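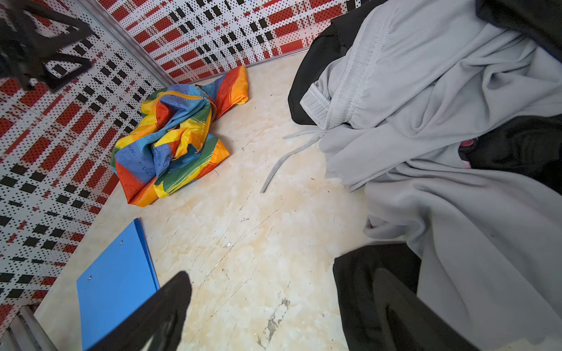 Staritz Opens Its Doors — Come Watch Our Robots Tackle a Pile of Clothes

STARITZ, January 2020 — Hi everybody, Danica Pešek here from Hurex. We're holding our winter open day at the Staritz workshop at the end of the month, and I'd love to see you there (bring the kids, bring your neighbors!).

The big draw is Trenotico, our clothes-sorting project. Lawal Usman and So-yul Wang will run it live all afternoon, with the gripper working its way through a mixed heap of clothing. I've watched it more times than I can remember and I still stop on my way to lunch. Soft stuff is hard for a robot — a shirt never lands the same way twice — and Lawal is happy to talk about that for as long as you'll let him.
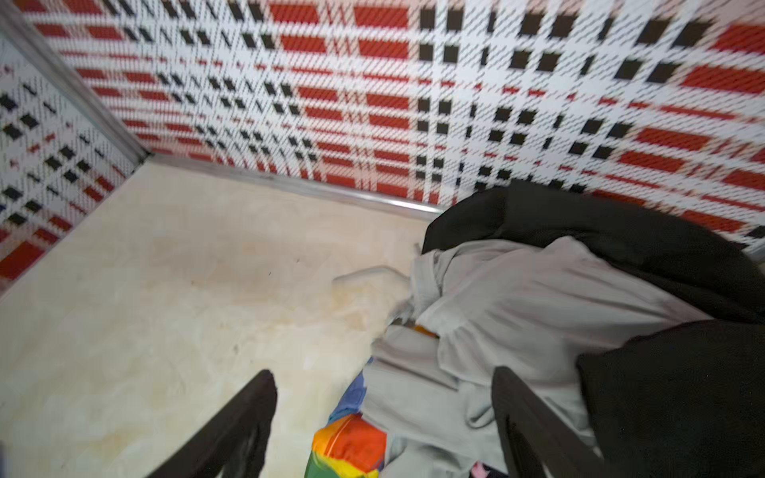

Trenotico's gripper over a pile of clothes at Hurex.

Last year 854 people came through, so this time we're running tours in groups of 30, starting at 9 a.m. Romana Čierny takes the first one. Boris Kuruc will be at the front desk with name tags and coffee.

It's free, but please sign up ahead of time by calling the workshop and asking for extension 3977. Reporters who want a few minutes with the team can use the same number and ask for me.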